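4. Puesta en marcha de la báscula Lozano y primera pesada

Bueno, ya tienes la caja abierta y el plato montado (si no, vuelve al apartado 3, que son dos minutos). Yo tardé una tarde entera en cogerle el truco a la Lozano con el adaptador Toreck, así que te lo cuento en el orden en que me habría gustado leerlo a mí.

1. Pon la báscula sobre una superficie firme. Nada de tablas sueltas encima del fregadero – yo lo hice y la lectura bailaba como loca.

2. Gira las patas hasta que la burbuja del nivel quede dentro del círculo.

3. Conecta el adaptador primero a la báscula y luego al enchufe.

4. Pulsa ENCENDER con el plato vacío y espera al cero. Si sale Err 2 es que había algo encima: apaga, despeja y vuelve a empezar.

5. Mantén pulsado UNIDAD hasta que aparezca la g. La mía venía en onzas de fábrica y casi hago una mermelada para un regimiento.

Nota: el máximo es de 3000 g con recipiente incluido. Si tu cazuela es de hierro, pésala sola antes de echar nada.

5. Calibrado

Toca hacerlo el primer día y cada vez que cambies la báscula de sitio. Necesitas la pesa de 100 g que viene en la bolsita gris (¡no la tires con el embalaje!).

1. Con la pantalla a cero, mantén TARA hasta que parpadee CAL.

2. Coloca la pesa en el centro y no toques la mesa.

3. Cuando deje de parpadear, retira la pesa y comprueba que vuelve a cero.

Precaución: no calibres con la báscula recién traída de un trastero frío. Zsolt Barta, que me vendió la suya de segunda mano, lo hacía en pleno enero y luego no le cuadraba ninguna receta.

6. Pesar fruta para conserva

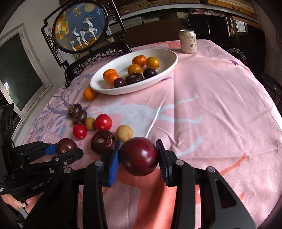 Para la mermelada de julio yo peso siempre la fruta entera primero y después otra vez sin hueso, con la tara del bol ya hecha, y el azúcar lo calculo sobre la segunda cifra. Contar piezas no sirve de nada: entre una ciruela roja bien gorda y otra más pequeña y oscura, como las de la foto, hay demasiada diferencia para fiarse. En mi última tanda tenía 2510 g antes de deshuesar y los huesos se llevaron 348 g, apuntados a lápiz en la tapa del cuaderno.

1. Pon el bol vacío y pulsa TARA.

2. Echa la fruta poco a poco, sin dejarla caer desde arriba.

3. Espera a que salga el puntito de la izquierda y anota.

4. Si levantas el bol verás un número negativo. Tranquilidad, es la tara; vuelve a ponerlo y sigue.

Nota: la pantalla se apaga sola a los tres minutos y pierde la tara. Para quitar el apagado automático, mira el apartado 8.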